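Home | Inspections | Kitchens | Halls | Forms | Contact

Jan 2, 2018
By Khurram Cheema

Honby Hall: kitchen and playroom safety check, with comments

The winter check covers the kitchen, the serving hatch, the back corridor and the playroom used by the Lindsay toddler group. The last full check was in June. Each item is marked Pass, Action or Watch. Anything marked Action needs a date and initials on the sheet behind the kitchen door before the hall is next let.

1. Entrance and corridor

1.1 Front door opens fully and closes by itself. Pass. The closer is a bit fierce. Turn the lower screw a quarter turn next time the steps are out.

1.2 Matting flat, no curled edges. Action. The inner mat has lifted on the left side. Tape is not good enough here as it was taped in June and has come up again. Replace it.

1.3 Corridor clear to full width. Action. Stacked chairs by the meter cupboard again. They belong in the store. The notice asking for this has faded and should be reprinted larger.

1.4 Emergency light tested. Pass. Came on at the switch and stayed on for the length of the test.

2. Kitchen – electrical

2.1 Sockets secure and undamaged. Pass.

2.2 Leads and plugs. Watch. The lead on the urn is sound but runs across the back of the sink. Move the urn to the far worktop, where there is a free socket.

2.3 Fridge and freezer seals. Action on the freezer. The seal has split at the bottom corner and there is ice behind the top drawer. Indance supplied the unit and say the seal can be ordered separately. Defrost before fitting.

2.4 Extractor filter. Action. Greasy. It needs to go through hot water and soda and be dried before it goes back. Do not run the fan with the filter out.

3. Kitchen – gas and heat

3.1 Isolation valve marked and reachable. Pass. Somebody had put the cake tins in front of it, now moved.

3.2 Flame picture on all burners. Watch. Rear left is slow to catch. If it gets worse, take it out of use and ring the engineer. Hirers should not be poking at it with a skewer.

3.3 Hot tap warning sign. Pass.

3.4 Fire blanket and extinguisher. Pass. Both on their hooks, pin and tag in place, service label in date. The blanket box has been painted over at one edge, so check that the tapes pull freely when the wall is next touched up.

4. Food storage and cleaning

4.1 Dry goods in lidded tubs. Action. One open bag of flour and one of sugar, neither labelled. Both thrown away.

4.2 Cleaning products kept apart from food. Pass. Locked cupboard, key on the high hook. The descaler has been poured into a smaller bottle with no label. This must stop. I have removed it.

4.3 Chopping boards. Watch. The green one is deeply scored and will need replacing before the summer lettings.

4.4 Signs of pests. Pass. No droppings or gnawing found. The gap under the back door is wide enough for a mouse, though, and a brush strip would be cheap.

5. Playroom

5.1 Window catches and restrictors. Pass on both windows.

5.2 Radiator covers. Watch. The long one rocks when leaned on. One bracket has pulled its plug out of the wall. Refix with a longer screw and a new plug.

5.3 Toy storage. Action. Shelving is not fixed to the wall. It is low, but a child could still pull it over. Two brackets would do it.

5.4 Play food and toy dishes. Check each piece by hand for cracks, sharp seams and loose caps or leaves. Anything small enough to go into a child's mouth whole is to be kept out of the box for the under-threes. Wash in warm soapy water and leave to dry on a tray with the lid off the box. Pass for the larger pieces. The small fruit is to be sorted by the group leader against the choke tester in the first aid drawer.
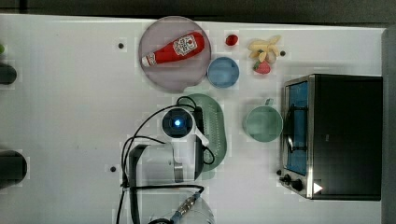

Item 5.4: play food, with the ketchup bottle across the pink plate and the light-blue bowl beside it.

Comment on 5.4: real food packaging is sometimes added to the play box by parents. Empty tubs and jars can hold traces of nuts or milk and should not be used. Toy pieces only, please.

5.5 Soft mats. Action. Two have split covers with foam showing. Postutach sell replacement covers in the same size, or the mats can be thrown out. I would throw them out.

5.6 Door finger guards. Pass on the hinge side. None fitted to the store cupboard. Fit one or keep the cupboard locked during sessions.

6. First aid and records

6.1 First aid box complete. Action. Short of plasters and one eye wash is out of date. The contents list in the lid is for an older box and does not match.

6.2 Accident book. Watch. It is in the right place, but the last entry has no time and no signature. Hirers need to be shown how to fill it in when they collect the key.

6.3 Hirer's sheet. Pass. The current version is pinned up. Old copies are still in the drawer and should be recycled.

General comments

The kitchen is cleaner than it was in June and the worktops have been properly cleared. The freezer seal, the shelving and the corridor chairs are the jobs to do first. The chairs cost nothing to put right and could be moved today.

Maintenance budget left for the year is £1000. The new mat and the freezer seal should come out of that. Brush strip, brackets and screws can go through petty cash with a receipt.

All Action items are to be finished within 14 days. I will call back to look at the shelving and the radiator cover, and will need the store key left in the usual place.

Contact the hall office | Copyright Honby Hall 2018 | Back to top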